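Two grippers on one bench this month, the Dadus and the Zenport, both on the Jultow controller. 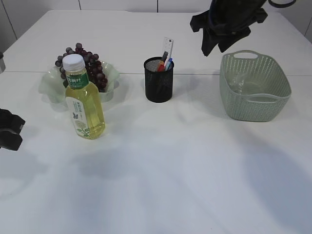
No. 20

Same 70 mm stroke on each. The mesh cup and the basket stay put between runs -- the small stuff moves.

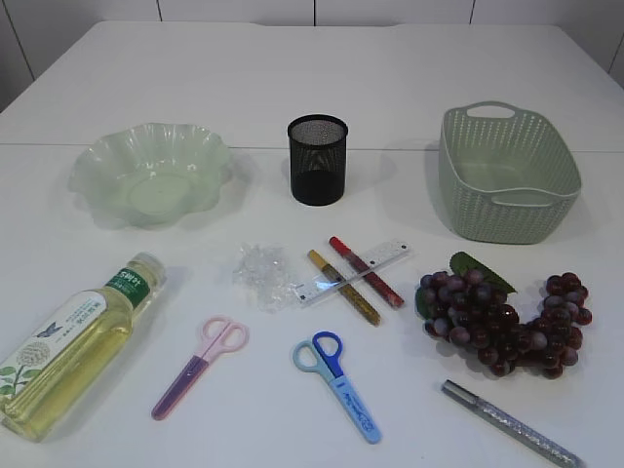
Bowl, cup, basket, loose items

Ruler under two markers is the hard pick. I cut closing speed for it. 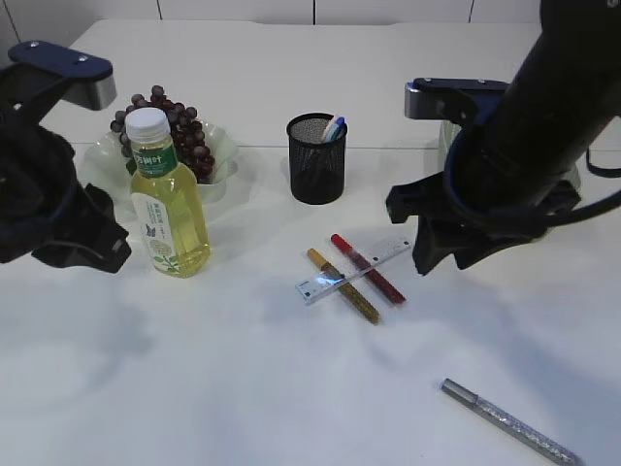 Force settings

Grapes get the lowest limit I can set.
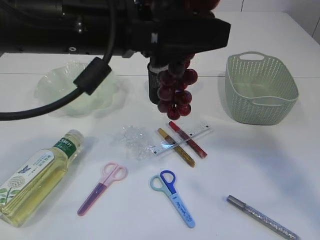

Parvathi Chettiar: Try a slower ramp before you lower the limit again.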